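Ticket 428 – Gripper loses harness on lift from bin
Project: Pirngate cell, Murwood shared workshop
Status: open, workaround in place
Priority: 2

Symptom
Arm closes on a wire harness, reports a good grasp, then drops to "no part" partway through the lift. Fault code 231 each time. Rigid parts from the same bin are not affected.

Checked so far
Finger calibration re-run, no change. Supply voltage at the wrist is steady under load. Swapped the Ouali driver board for the spare, same fault. Closing force raised one step – fewer drops, but the insulation was getting marked, so it went back to the old value.

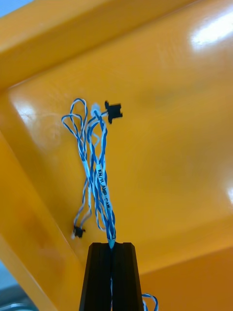

The Iltow controller decides whether a part is held by comparing finger gap with the value stored at closing. Twisted wire settles between the fingers during the lift, the gap shrinks, and the controller reads that as an empty grip. The threshold was set for solid parts. Where the harness is taken matters too: with the fingers on the gathered end, just under the light-blue sleeve, the bundle is at its tightest and has the least room to settle. Grasps higher up, where the pairs fan out, are the ones to avoid. The branch with the small black connector hanging down the left side also needs to be allowed for in the approach path.

Change made
Gap check now samples again after the first part of the lift and stores the new value. Encoder floor set to 2,024 counts. Grasp point limited to the sleeve end for anything tagged as harness.

Result
No 231 faults in the evening run. Not closing yet – the bin still throws glare into the wrist camera near the top right, and the grasp point finder sometimes returns nothing there.

To do
Try a diffuser over the bench light. Log gap and motor current together on the next run. Attach the log here before changing the threshold again.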